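Break room walk-through, Godinho building, July
Filled in by: Aurora Azevedo
Copy to: Svyatoslav Kovalchuk

Same sheet as last time, except I've written in the comments box like it's a postcard, sorry! Tick means fine, cross means someone needs to do something.

1. Floor clear, no trip hazards: CROSS
The mat by the back door has curled up again at the corner. I stood on it, it went flat, I stepped off and up it came. Tape won't hold it (we've been through a whole roll). Can we please just order a new one?

2. Exit door opens fully: TICK
Opens fine, closes fine, still squeals. I know squealing isn't on the form.

3. Fire extinguisher in place, tag in date: TICK
Tag's good. Somebody had hung a jacket over it, so I moved the jacket to the hooks and left a sticky note on the collar.

4. Outlets and cords: CROSS
The Vonov kettle has a nick in the cord close to the plug. I unplugged it, put it in the bottom cupboard and wrote DO NOT USE on a piece of paper around the handle. Yes, I realize this makes me very unpopular before 10 in the morning. There's the little one from upstairs if you're desperate.

5. Chairs: CROSS
13 chairs, 2 with a wobble. I tightened both with the hex key from the drawer and one of them is now solid as a rock, but the other still rocks when you lean left. It's turned to face the wall with a note on it.

6. Table, top surface: TICK
I went over this one slowly, after all the fuss about people setting their lunch straight down on it. The grain runs on a slant and the finish is nice and smooth, and all I could find to grumble about was a small grayish smudge up toward the middle and a tiny white speck off to the right. I'm calling that a pass with a wipe-down.

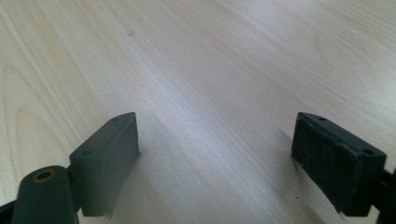

Svyatoslav wrote back that a pass is fine by him as long as the wipe-down is a damp cloth and dish soap, and please not the orange Dandberg spray, which he says left the tables downstairs sticky for nearly 6 weeks. He'd also like the smudge looked at again afterward and a line added to the sheet if it hasn't budged.

Fair enough, so that's going in as 6a. I've moved the orange spray to the janitor's closet so nobody grabs it on autopilot.

6a. Smudge rechecked after cleaning: OPEN
I'll do it next time I'm in. Cloths are under the sink, left side, behind the trash bags.

7. Table, underside and legs: TICK
Crawled under with a flashlight. Bolts are snug. One very old piece of gum, now gone.

8. First aid box: CROSS
The lid says 100 bandages and I can tell you it's a lot fewer than that, mostly the skinny kind that don't stick to anything. Burn gel is there, sealed. Refill request is in with Todau along with the mat.

Still waiting on: mat, kettle cord, bandages, wobbly chair. Next sheet is clipped inside the cupboard door, and the pen is on a string this time.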